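Organizing a Shared Tool Board for the Plerndale Student Workshop
Project report, Group 26
Kwadwo Opoku and Debora Lo Presti

1. Background

The workshop in Plerndale is used by 86 students in the product design course. Until last September the small hand tools were kept in two drawers. Students often searched a long time, and sometimes they bought a tool that was already in the drawer. Our task was to plan a pegboard for the tools which are borrowed most often, and to write simple rules for it.

We put the cutting and gripping tools in the upper part, and the long tools on the hooks in the lower part. The scissors and the pliers stay on their store cards, so that the size and type can be read by new students.

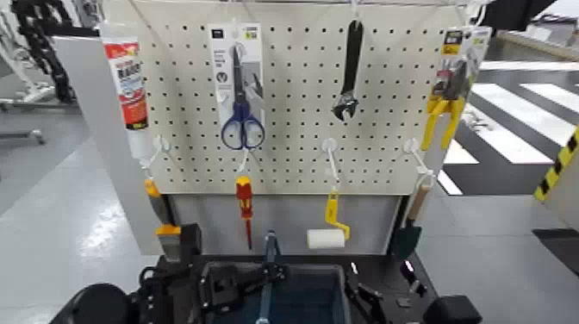 Why is a pegboard better than a drawer for this group of users?
A student can see from the door which tool is missing, and the hooks can be moved when the collection changes. A drawer is safer against dust, but it hides the tools and they become mixed very quickly.

2. Choice of hooks

We compared two types of hook, which we call Naren and Hestar in our notes. Naren is a straight peg. Hestar has a round base and a thin wire. With the straight peg, a light tool came off easily when somebody took the tool next to it. For this reason we selected Hestar for the lower row. The budget was small, and we spent 18 dollars on hooks in total.
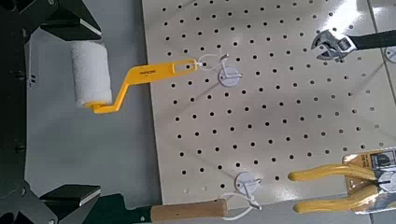
Painting tools were the most difficult group in our plan. Their shape is not regular, and the heavy end is not always where one expects it. The small roller has its hanging slot at the far end of a yellow handle, so the white cover is a long way from the hook and needs free space around it. We decided that no other tool should be placed directly beside a roller, even if this wastes some holes of the board.

We also discussed if a roller should be allowed on the board at all. Debora wanted a separate box for painting. Kwadwo preferred to keep everything together, and our supervisor, Dr. Asante, agreed with him under the condition that every roller is cleaned before it is returned. The fuzzy cover holds paint and dust more than a metal blade does, therefore this rule is written first on our list.

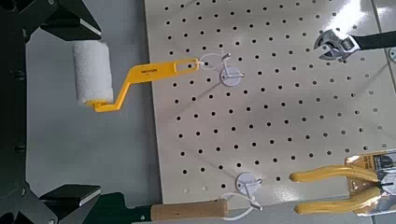
3. Open points

The labels under the hooks are not made yet. We want to use short names with big letters. The trowel belongs to the garden club, and we have to ask them if it can stay during the summer.

Related reports
Drawer Inserts from Waste Cardboard
A Borrowing List for the Plerndale Workshop
Quiet Hours and Machine Noise
Storing Paint in a Small Room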